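## Fluffy blanket on top or underneath?

**brulla_6** — 2023-05-22

I have a pale gray fluffy blanket and a dark charcoal plush comforter. Right now the fluffy one goes flat on the bed and the comforter goes on top. By morning the comforter is in a heap. Should I swap them? The bed has a padded headboard, so nothing can be tucked in at that end.

**Wunell**

Swap them. Plush on plush slides. Put the comforter down first and the light blanket over it, folded in half at the foot.

**majorlaundry**

Disagree. A light blanket on top picks up everything. I did it that way from February on and was washing mine every week. Leave the order alone and get a bigger comforter.

**Wunell**

A bigger one still slides. I've had 2 sizes on the same bed.

**hastthorpe_attic**

Do you eat in bed? That decides it for me. Crumbs go straight down into that kind of pile and a vacuum won't lift them all. Dark layer on top if you snack.

**brulla_6**

Sometimes, yes. My pillows are blue, one of them patterned with circles, so either color on top looks fine to me. Current state, small blue-and-white wrapper included:

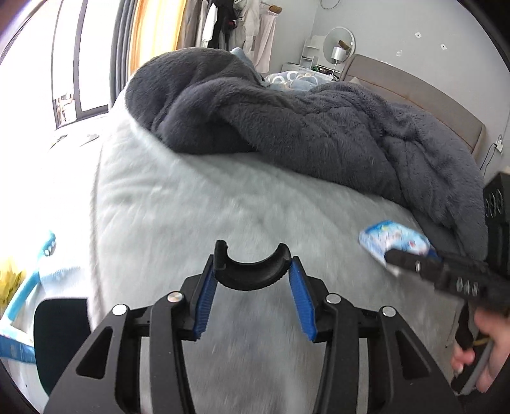

### Replies, page 2

**majorlaundry**

Dark layer stays on top, then. Pull it square over the whole bed before you put anything down on it.

**Wunell**

I'd still swap — just shake the blanket out over the tub on Sundays.

**hastthorpe_attic**

Shake it outside. Wet fluff in a tub drain is a pain to get out.

**brulla_6**

Keeping the order for now. I'll try a cotton sheet between the two and post again next week.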